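Notebook, finishing bench, April
Hide glue: Ponell pearls v. the Flaltine ready-mixed

Continued from the page with the coffee ring.

Started 9.10, later than planned, owing to the glue pot having been put away full. Whoever did this has my sympathy for the next time they need it, as I have hidden it. Soaked it out under the hot tap and lost most of an hour.

Pearls weighed dry and left in cold water overnight in the jam jar. Swelled up nicely to frogspawn. Water just covering, no more. The instructions on the Ponell bag say to soak for "a suitable period", a phrase that has done nothing to earn its place on the bag. Overnight is suitable. Two hours isn't, see February.

Heated to 60 and held. The dial on the pot claims 60 when the thermometer says 71, so I've put a pencil mark where 60 lives now. Please don't rub it off. Anything much over 65 and it starts to lose strength, and to smell like a tannery in August.
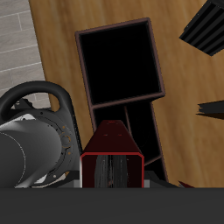 Test joints

Rubbed joints, beech offcuts, planed the same morning, no clamps. 7 pairs with the pearls and 7 with the Flaltine. Warmed the wood on the radiator first for the pearl lot, not for the bottled stuff, as its label says room temperature is fine. Room temperature was 14. I don't think the label had our room in mind.

Pearls: grabbed in under a minute. One pair slid while I was answering the door and has set as a sort of step. Keeping it in the trial as a monument.

Flaltine: lovely long open time. Long enough to rub the joint, admire it, go to lunch and come back to find it still considering its position. Two pairs had to be taped. Wrote "taped" on them in biro so we can't pretend otherwise later.

Left everything for 35 hours. Meant to be 24, but the building was locked.

Breaking them

Method is the usual: one half in the vice, bar on the other, hang weights off the end until something happens. What happens is generally loud. Wear the goggles, and move the mug.

Pearl joints all went in the wood, with the glue line intact, apart from the step, which let go straight away at the glue and took some skin off my thumb. Flaltine joints were mixed. Four in the wood, three along the line, and both of the taped ones were among the three.
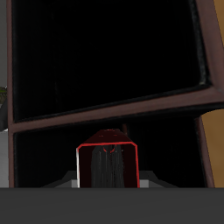 So the bottled glue is perfectly good if the workshop is warm and you've got the patience of a heron. For chair repairs I'd stay with the pearls. For veneer I'd be tempted by the other, given how much swearing goes into hammer veneering when the glue gels halfway across a panel. Seyoum add a bit of urea to slow theirs down and sell it under a longer name. We could do the same with our own for pennies, and I'd like to try it before anyone orders another bottle.

Cleaning up: both come off with a hot wet rag. The bottled one stays tacky on the bench for ages. Found a receipt, two shavings and my sleeve in it at 4.30.

Costs, from memory: a 1,000 g bag of pearls does us most of a year if it's kept dry. The Bradier tin is the only one with a lid that shuts, so the pearls now live in there, and the wax that was in there lives in a carrier bag until it complains.

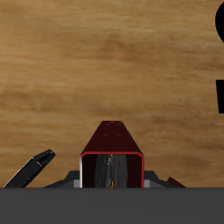
Wood surface, grain running left to right.

To do
Urea trial, small batch, same beech.
Repeat the Flaltine joints with warmed wood, to be fair to it.
Lap shear at 90 degrees to the grain, if the jig can be found. It was on the windowsill.
New thermometer. This one has been in the glue.
Tell people where the pot is, eventually.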